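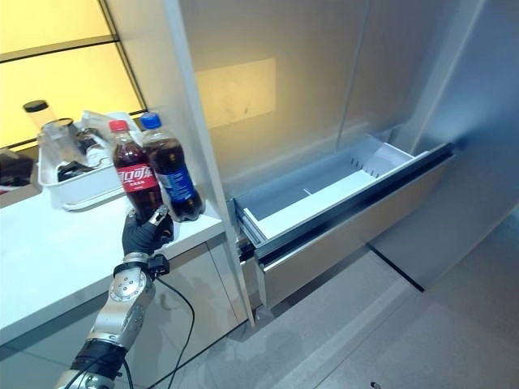 Kapitel 4 · Getränke einräumen und kühlen

Jetzt kommt der schönste Teil der Inbetriebnahme: Der Skurkport ist ausgerichtet, die Türen schließen sauber, und endlich darf etwas hinein! Cola-Flaschen sind dafür ein dankbarer Anfang, weil sie oben im Kühlraum wenig Umstände machen und man schnell sieht, wie viel Platz man wirklich hat.

4.1 Vorbereiten

1. Flaschen auf der Arbeitsplatte neben dem Gerät abstellen. Das Ablagetablett mit Gläsern und Dosen darf dort stehen bleiben, solange vorne genug Platz zum Abstellen ist.
2. Deckel nachziehen.
3. Gefrierschublade unten ganz herausziehen und prüfen, ob der Einsatz gerade sitzt. Danach wieder schließen, bis die Dichtung rundum anliegt.
4. Kühlraum auf Stufe Inton stellen und 10 Stunden laufen lassen, am besten über Nacht.

Hinweis: Beim ersten Abkühlen arbeitet der Verdichter hörbar. Das legt sich.

4.2 Einräumen

5. Obere Tür vollständig öffnen. Bei halb offener Tür lässt sich das Türfach Ploduden nicht aushängen.
6. Große Flaschen aufrecht in das Türfach stellen, kleine liegend auf den Flaschenrost Gondal (Zubehör, Bestellnr. 1454).
7. Angebrochene Flaschen immer aufrecht lagern, auch wenn der Deckel fest sitzt.
8. Tür schließen und einmal leicht nachdrücken.

Wer Cola von verschiedenen Marken im Haus hat, sortiert am einfachsten nach Deckelfarbe: rot nach links, blau nach rechts. Klingt pingelig, ist im Alltag aber herrlich bequem – ein Griff, und man hat die richtige in der Hand.

VORSICHT
Kohlensäurehaltige Getränke niemals in die Gefrierschublade legen, auch nicht »nur kurz«. Gefrierende Flüssigkeit dehnt sich aus, Flaschen können platzen. Die Trennwand in der Schublade ist für Gefriergut gedacht und hält keine Flaschen.

Hinweis: Die Gefrierschublade nicht als Tritt oder Ablage benutzen, solange sie offen steht.

4.3 Abstände

Zwischen Flaschen und Rückwand 43 mm frei lassen, damit die Luft zirkulieren kann. Vor dem Gerät werden 150 cm gebraucht, wenn Tür und Schublade bequem zugänglich sein sollen.

Weiter mit 4.4 Gemüsefach einsetzen.

Text und Aufbautipps: Taner Çınar, Stand Mai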